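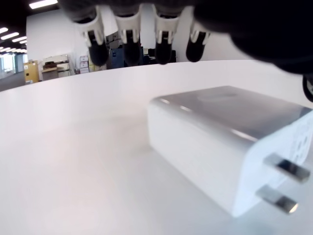 I have finally gone through the cable drawer, and I'm so pleased about it that I'm going to write a whole post on the subject, so settle in! It started on Friday evening when I needed one charger, just one, and couldn't get the drawer open because something inside had wedged itself against the top. (It was a travel speaker. I had been blaming the drawer for months.) By the time I'd worked it loose I was annoyed enough to tip everything onto the bed and start sorting. The white wall chargers were the real puzzle, as they always are. A glossy white block with two flat prongs looks like every other glossy white block with two flat prongs, and the gray print by the plug end is so tiny and so pale that I ended up holding each one under the bathroom light with my reading glasses on.

But that print is worth reading! I had never bothered before. Somewhere in all those little symbols there is usually a line for output, and if it gives volts and amps you can multiply them and get the watts. I did this for every charger in the pile, with a pencil and the back of an envelope, and felt like a genius the whole time. The slow ones I'd been cursing at bedtime turned out to be five-watt blocks from phones I don't even own anymore. The one I'd been using for the bathroom toothbrush, of all things, is a 30 watt charger that could have been filling up my tablet in no time. I've been living like a fool.

So now there are labels. I bought a roll of matte paper tape from Skanel, the stationery place in Odarville with the squeaky door, and wrote the watts on each block in fine black marker. Matte is important, because I tried the shiny kind first and the ink wiped straight off on my thumb. The tape goes on the long side, well away from the prongs, and I left the printed end uncovered so I can still check it later. It took me less than an hour, including a break for toast.

The drawer itself was the fun part. I had been planning to buy one of those bamboo divider sets, and then I found a Paracha shoe organizer in the hall closet, the hanging fabric kind with clear pockets, still in its wrapper. It's on the inside of the closet door now and I LOVE it. Chargers are in the top row, cables are in the middle, and the bottom is for things I can't identify but am scared to throw out. Each cable gets looped loosely and held with a strip of hook-and-loop tape. I used to wind them tightly around my hand and then wonder why they split near the plug.

I did get rid of a lot. The electronics bin at the Tetholm recycling center takes chargers and cables, and I drove over on Saturday morning with a grocery bag that weighed more than I expected. In it went two blocks with bent prongs, one with a crack down the side, and a tangle of 32 feet of phone cord (I measured, I had to know). I also let go of the charger for a camera I gave away when I lived in my old apartment. That one stung a little.

A few things I'm still working on. I have no good answer for the laptop charger, which is too fat for a pocket and makes the whole organizer lean. I've tried a basket on the closet shelf, but then I forget it's there and go looking in my work bag. And I want some sort of spot by the front door for the one charger that travels, maybe a hook with a little pouch. If you've got something like that and it doesn't look like a hospital supply room, please tell me about it in the comments!

Next up is the junk drawer in the kitchen, which has batteries in it, and I've already ordered more tape.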